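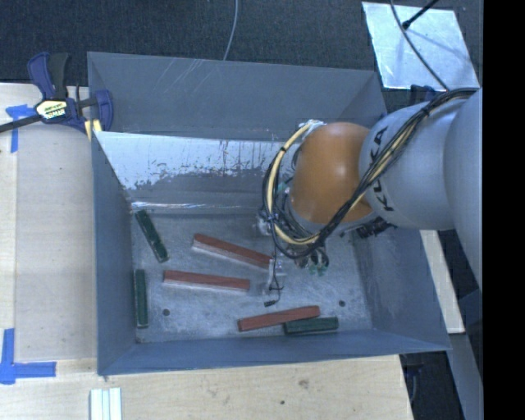
Colored blocks in a gray metal bin.

Drandano Toy Library: Frequently Asked Questions

How many items may a family borrow?
Each membership covers 2 items at a time. Block sets count as one item.

How long is the loan period?
Items are due after 13 days. One renewal is allowed -- please request it before the due date.

What if a piece is missing?
Report it to Bianca Mihăilă at the front desk. Members are not charged for a single lost piece.

Is the library closed at any time?
Yes, throughout March.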